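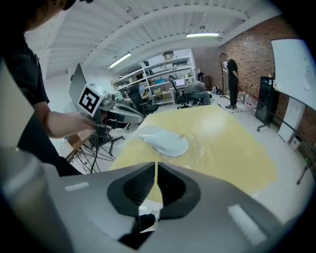 Filed under: Help Desk > Printing > Solved

Opened by Līga Kalniņš, Brurkport branch library

Hi all! The label printer in the back office has started skipping. I send a batch of 30 spine labels and every fourth or fifth one comes out blank, then the text on the next one sits too high and the top of the call number gets chopped off. It was fine until we opened the new box of label rolls at the start of July. Same computer, same template, nothing updated that I know of.

What I've tried so far:
Turned it off and on (of course).
Cleaned the print head with the little alcohol pen.
Swapped the USB cable for the one from the scanner.
Printed from the laptop at the front desk. Same skipping, same high text.

Happy to try anything, I've got the cover off and a flashlight ready!

Reply from Arnaud, Grakonmont support

Thanks Līga, great list, and the laptop test saves us a lot of time. If two computers give the same result we can leave the drivers alone for now. Could you measure the gap between labels on the new roll and on an old one, if you still have a piece? Also please run the self-test: hold the feed button while you switch the power on and let go when the light blinks.

Līga Kalniņš

Found the tail end of an old roll stuck to the inside of the supply cabinet, what luck! Old gap is 2 mm. New gap is 4 mm. The labels themselves are the same size, I laid one over the other against the window. The self-test printed fine for two labels and then drifted.

Arnaud, Grakonmont support

There we go. The printer is still set for the old gap. Load the new roll, close the lid, then hold feed for 5 seconds until it pushes out a short run of blanks and stops by itself. After that open the template, go to Page Setup and change the gap to match. Both places need it — the template sends its own number each time and will undo the calibration.

Līga Kalniņš

Did the calibration first and got a perfect batch, got excited, printed another batch and the drift came back. Then I reread your message and changed the template too. Full 30 with no blanks and every call number in one piece! I ran it a second time just for the pleasure of it.

One more thing for anyone at the Grodska branch reading this: your rolls came in the same delivery, so check the gap before you do the big relabel of the travel section. I saved the fixed template in the shared folder as "spine labels wide gap" and left the old one where it was.

Arnaud, Grakonmont support

Lovely, thank you for saving that. I'll add the gap setting to the setup sheet. Closing this one — reply here if the skipping comes back and it will reopen.

Status: Closed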